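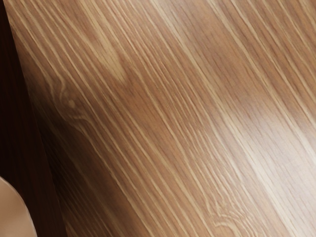 The Brutville Code is a set of good-practice rules for robot arms that learn household handling tasks in simulation before they are tried in a real room. It was drawn up by Soudabeh Ranjbar and Mwende Mwakyusa at the Mernex workshop in Brutville, and version 2 came into force on January 15, 2022. Though short and plainly written, it covers a remarkable amount of ground, and its chapter on surfaces is a delight for anyone who likes materials.

Scope

The code applies to fixed and wheeled arms working close to furniture, doors and shelving. It does not deal with speed limits near people, which are left to general safety rules.

Surfaces and lighting

Rendered wood must carry a visible grain, and glossy finishes must be shown under at least one light strong enough to make a highlight. Plain brown panels are not accepted. A reflection can hide the grain completely, so a close-range camera may lose the very detail it uses to judge distance (a lovely problem, and one the authors clearly enjoyed!). Each task has to be run under 288 combinations of surface and light, with dark gaps and shaded sides included.

Contact

A gripper finger may come near a finished surface at any angle, but it must slow down before touching. Scraping along the grain counts as a fault, even when the task itself is completed. A full trial consists of 3,000 runs, and every fault is kept in the log together with the camera view at that moment.

Records

Logs are stored in the Fodor format, a simple text layout that can be read without special software. Surface files must keep the same name from one version to the next.

Use and revision

Emeck, a maker of kitchen fittings, was the first outside firm to adopt the code, and supplied 800 surface samples for the second version. Proposals for changes are read each June. Mwakyusa edits the chapter on contact and Ranjbar the one on surfaces and lighting.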